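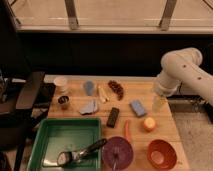 A light wooden table under the window, with cups, a cloth, a sponge and a carrot among the things on it.

The woman who runs the Lerkeck household sorting course asks that her name be left out. She has taught it for six years in Draltthorpe, in a carpeted upstairs room with a large window, and she says people there already know where to find her. The course is for anyone who has trouble keeping a table clear, and that covers most of the people she meets.

We talked for an hour one morning before her first group came in. I wanted to know why she starts with a table and leaves closets and garages for later.

"Because everybody has one and everybody uses it wrong," she said. "You come home and put down what's in your hands. Then you do it again the next day. A closet gets bad slowly, behind a door. A table gets bad where you eat."

Her first session always uses small things. There are paper cups and plastic cups, a cloth, a sponge, some food. She keeps them in a box and sets them out with no order to them. The people in the group are then asked to say what goes together, and they rarely agree.

"Take a sponge and a cloth," she said. "Half the room says they're a pair, they live by the sink. The other half says the cloth gets washed and the sponge gets thrown out, so they don't belong in one place. Both are fine. What I want is for them to pick one and stick with it at home."

Cups cause the longest discussions. A paper cup is trash to one person and something to use again this afternoon to another. She doesn't rule on it. She does ask people to decide about a cup when they set it down, and she says a cup with something still in it counts as a decision put off.

"I had a man tell me he never leaves cups out," she said. "Then he did the homework, which is to write down what's on your table every night for a week. There were cups every night. He wasn't lying to me. He had stopped seeing them."

The homework sheet is one page. She used to hand out a longer booklet, 129 pages with drawings, and she still has a stack of them in her hallway. Most people read the first chapter and lost it on the table, she said, under other things. She switched to the single sheet in June and has had more of them come back.

I asked about the food. A carrot seems an odd thing to teach with.

"Food has a clock on it," she said. "A block or a box can sit there until spring and it'll be the same. A carrot can't. So I tell people, food first. Always. If you've only got two minutes, do the food and walk away -- the rest will wait for you."

She follows her own order at home. Food goes first, then anything that could spill, then cloth, and last whatever is dry and keeps. She doesn't wipe the surface until everything is off it. Wiping around things is the habit she most wants people to drop, and she admits she still does it herself when company is coming.

Groups are kept to 20 people and split between two mornings. She has been asked to run larger ones. A neighborhood newsletter, the Poojary, printed a short piece on the course last winter and the waiting list got long enough that she stopped adding to it. She doesn't want a bigger room. People need to be able to reach the table, she said, and they need to hear each other argue.

She sells nothing at the sessions and is wary of products. Storage bins come up a lot. Someone in nearly every group has bought the Zorus stacking trays and wants to know how to use them.

"I say put them in the hall for a month," she said. "If you still want them after you've got the table clear, bring them in. Some people do. They work all right for mail."

What about the people it doesn't work for? She thought about that for a while.

"There are some," she said. "Someone with little kids, or someone looking after a parent. They'll clear it and it'll be full by supper. I don't tell them they did it wrong. I tell them to keep one corner. Just a corner, the size of a plate, so there's a place to sit down and eat."

Her own corner is the one nearest the stove. She keeps a folded cloth on it so that no one in the house sets anything else down there -- mostly they don't.

The next course has places on the second morning only. The first session is Wed 16 December, and people are asked to bring a pencil.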